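## 4. First session on the Lumum rowing machine

Before you begin, check that both rear feet touch the floor and the seat rolls freely on the rail.

1. Press and hold the centre button until the display lights up.
2. Choose programme 13 (Beginner). The resistance is set to the lowest level.
3. Fasten the foot straps over the widest part of the shoe.
4. Row slowly for four minutes, then press **Pause**.

**Note:** If the display shows code 138, the chest belt is not connected. Moisten the belt contacts and try again. 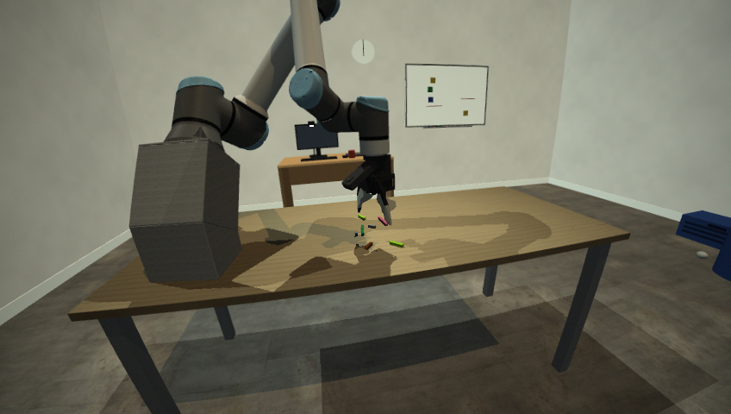
*Fig. 4: Simulated robot arm over a long wooden table.*

5. Drink some water and continue only if your breathing is calm.
6. To save the session, press **Stop** two times.

**Caution:** Stop at once if you feel dizzy or have pain in the chest. Keep children away from the moving seat.

For the weekly plan, see section 5.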